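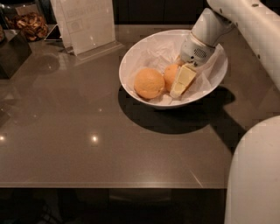 Butter wedge in the white bowl, on the counter.

October, 9:40 a.m.

Shortbread trials, fifth bake. Same base dough as before. The only change is the flour, Gornon pastry in place of Hourani all-purpose. Sugar, salt and oven rack as in the fourth.

Butter weighed cold from the block. It came out at 1091 g for the full batch, a little over the sheet, so I scaled the flour up to match and wrote the new weight on the sheet in pencil. Whoever types it up, please use the pencil number.

Left the butter out until a thumb left a dent but the surface didn't shine. The Beltik mixer still runs fast on its lowest setting – creaming took less time than the sheet says, and I stopped when the sugar was no longer gritty against the side. Flour in by hand after that.

Dough was softer than the fourth batch and stuck to the pin. Chilled it before cutting. Cut pieces chilled again on the tray, except the last row, which went in straight from the board for comparison.

11:15 a.m. First tray out. Edges held well on the chilled pieces. Last row spread and lost the fork marks. Color even except at the back left corner, which is the oven and has been like that since summer.

Broke one while warm, then one cold. Cold one has a shorter snap than the Hourani batch and more crumb. Taste is fine, slightly flat. Salt could go up.

2:30 p.m. Second tray darker underneath. I think the tray was still hot when I loaded it. Not counting it.

Cidance wants a price for 3000 pieces in the small tins. At this thickness the corners rub off against the lid, so either a thicker cut or a paper disk on top. Need to check if the disk fits before answering them.

For the sixth bake: Gornon flour again, more salt, thicker cut, cold trays only. Order parchment – down to the last 5 sheets.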